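Charcoal hoodie drying stiff on an indoor airer -- water or detergent?
Asked by Pylyp Yatsenko in Laundry and Fabric Care
Viewed 432 times

I moved to Burnirach in December. Since then anything with a brushed inner face dries stiff, and the dark items get pale streaks along the folds. The water report for my postcode gives hardness as 300 mg/l calcium carbonate. I use Nurnia powder at the dose printed for medium water, 40 degree cycle, no softener. 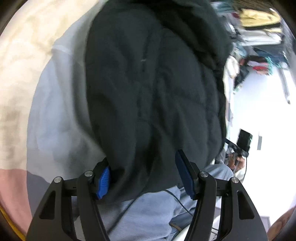 The dark grey hoodie.

Is this limescale or undissolved powder? I would prefer not to buy a filter if the dose is the fault.

2 answers

Volodymyr Antoniuk
Accepted answer

Probably both. 300 mg/l is hard water, so a medium dose is too low. The calcium ties up part of the detergent and leaves a scum in the pile. Streaks along folds are more often powder that has not rinsed out.

Test: rewash one item with no detergent and look at the drum after ten minutes. Suds mean residue. If there are none, suspect scale.

Either way, go to the hard water dose, put less in the drum and add an extra rinse. Turn hooded tops inside out. Liquid removes the powder variable -- but check its dose table too, as some assume soft water.

Jerker
I had this with Bangash powder, went to liquid and it stopped. Tumble dry for 16 minutes at the end if you have one. Softener just made mine greasy.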